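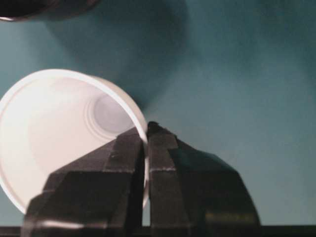
White plastic cup, lying on its side.

The Woman Who Timed a Swallow

Print this article | E-mail this article

Jan 7, 2026

By Maritza Benavides

Selma Kelmendi has spent most of her working life on an event that lasts less time than a sneeze. She is a physiologist at the Vasić Institute in Trultotmont, and her subject is the swallow. Every dinner party she attends goes the same way. Someone asks what she does, she tells them, and the whole table becomes unable to get a mouthful down without thinking about it.

She came to it sideways. She had trained as a heart physiologist, and by her own account a dull one. Then her supervisor, Živko Grgić, went on leave and left her a cabinet of throat pressure recordings he'd been meaning to look at for 13 years. She was supposed to put them in order by March. She read them instead, on the floor, eating crackers, which she now calls her first experiment.

What she saw was that older patients weren't swallowing weakly, as the textbooks had it. Plenty of them pushed as hard as anyone. They were starting late. The airway was a little slow to shut, the water was already on its way, and the result was a cough if they were lucky and a chest infection if they weren't. Grgić came back, read her draft, and told her it was either wrong or obvious. He signed it anyway.
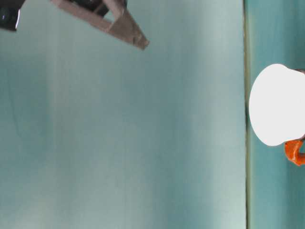
The delay is hard to measure because people swallow differently the moment they know you're watching. Kelmendi's answer was boredom. Her volunteers sit for an hour with a sensor taped under the chin and very little to look at. She had strong opinions about the wall. White made people fidget and a landscape made them talk, so she settled on something close to the pale teal in the photograph, streaked with whitish bands and marked here and there with a smudge, the sort of color you could stare at until lunch. Even the dark seam down the right would have been allowed, though she worries that people would start wondering where it went.

In time she had recordings from 900 people, most of them bored to her satisfaction. Binta Nnaji, then a graduate student, built the software that picked the real swallows out from the yawns, the hiccups and one man's steady humming. It took her five drafts. The fifth worked so well that Kelmendi refused to believe it and checked a month of recordings by hand.

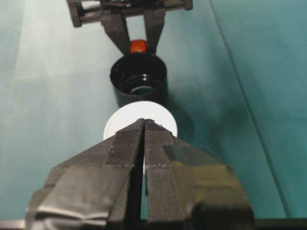 Ribbed tips with a thin gap between them.

The work has had its critics. Sorin Mujić, a throat surgeon with a fine voice and a low tolerance for sensors, wrote a long reply in the journal Cemus arguing that timing was a symptom and strength was the cause. Kelmendi wrote back. So did he. The exchange ran for five issues — the editor let it go on, she suspects, for the subscriptions — and the two now share a grant, having found out that they were describing different patients.

The grant pays for Prurness, a training program that gets people to swallow on a cue, a short tone in one ear. Some patients start swallowing sooner after a few weeks of it. Some get very good at listening for tones. Kelmendi won't say which group is bigger until the trial closes, and she has asked me not to guess in print.

Grgić, long retired, still sends her clippings about the heart. There is a vacancy in his old department, he mentioned in the last one, if she ever feels like coming back. She has pinned it above her desk, next to the cracker wrapper.

Related articles
Why Your Ears Pop and Mine Don't
The Long Argument About the Spleen
A Short History of the Hiccup Cure
Letters: More on Yawning

Contact the editors | Copyright 2026, all rights reserved | Back to top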